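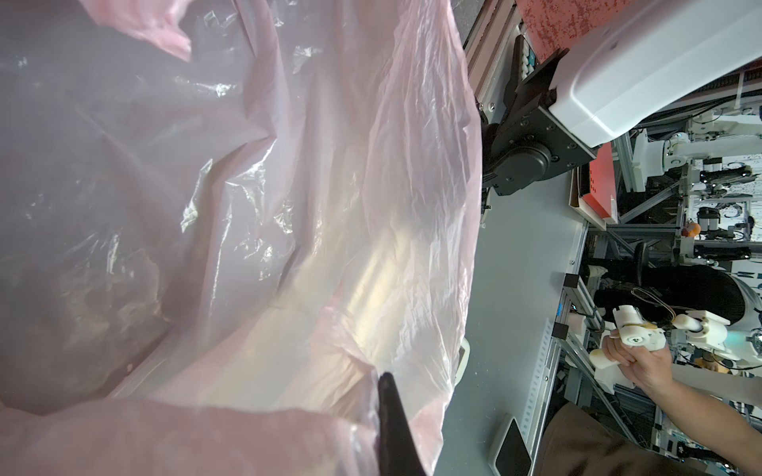
협동작업 안전수칙(줄여서 '협작수칙')은 사람과 로봇 팔이 작업대를 같이 쓸 때 지키는 약속을 모은 것이다. 나는 Lastano 작업장에서 이걸 처음 배웠는데, 첫 장이 통째로 손 이야기라 좀 놀랐다! 팔에 전원이 들어와 있으면 맨손을 넣기 전에 꼭 소리 내어 알리라는 것. 비닐봉지에 검은 그리퍼 손가락이 파묻혀 있고 같은 작업대 오른쪽으로 사람 맨손이 들어와 있는 순간, 딱 이럴 때 쓰라고 만든 조항이다.

초판은 Kelechi Briggs가 썼고, 2022년 10월 20일에 İlker Güler가 손본 2판이 나왔다. 조항은 모두 10개. 초판은 솔직히 읽다가 졸았는데 2판은 말투가 훨씬 편하다(내 취향이긴 하다).

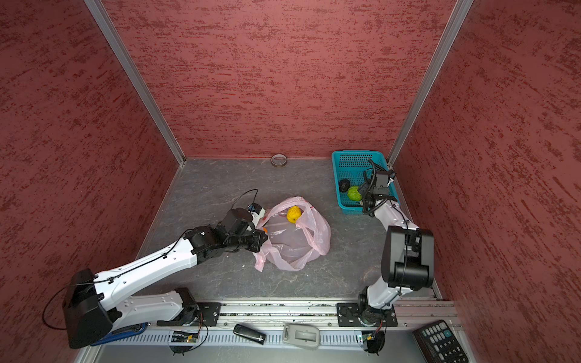

2판에서 제일 많이 바뀐 데는 정리 조항이다. 팔이 닿는 범위 안에는 그날 다룰 물건만 두고, 공구는 시작 전에 치운다. 나도 자꾸 까먹어서 시작 전에 목록을 한 번 읽는다. 얇은 비닐은 따로 한 항목을 차지한다. 집는 힘을 낮게 잡고, 필름이 손가락에 감기면 당기지 말고 일단 멈출 것. Tulletti 쪽 사람들은 여기에 속도 제한까지 붙여 쓴다고 들었다.
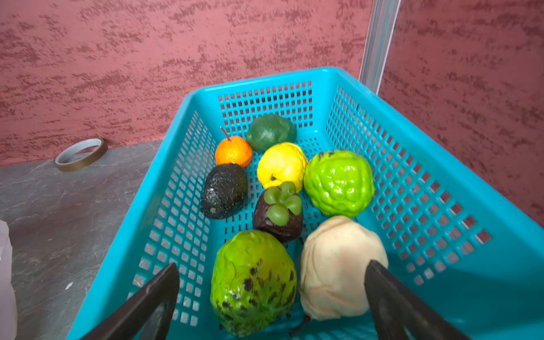 청록색 바구니에 담긴 모형 과일과 양옆의 그리퍼 손가락

담는 물건에 관한 조항은 짧다. 연습에는 모형을 쓰고, 용기 테두리에 손가락이 걸리지 않게 접근 각도를 정해 둔다. 기록도 중요하게 친다. Lorport에서는 9월까지 시행 1172회를 적었고 그중 281회에 정지 사유를 남겼다는데, 나는 이 꼼꼼함이 참 부럽다.
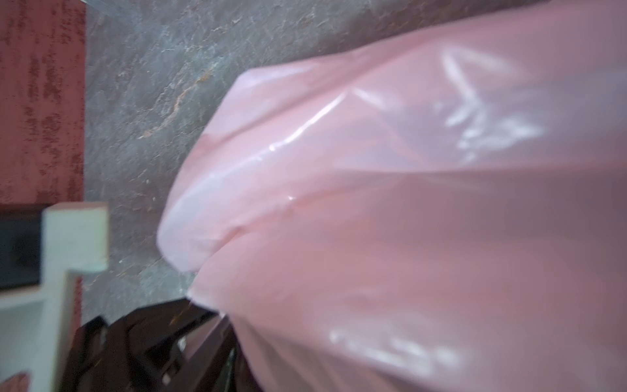

정지 사유는 한 줄이면 된다. "비닐 감김", "시야 가림"처럼 짧게 쓰고 적은 사람 이름을 붙인다. 손목 카메라가 물건에 가려졌을 때 계속할지는 아직 의견이 갈린다. Kırmızıgül 판본은 무조건 멈추라고 하고, 2판은 다른 카메라로 확인되면 계속해도 된다고 한다. 나는 멈추는 쪽이다.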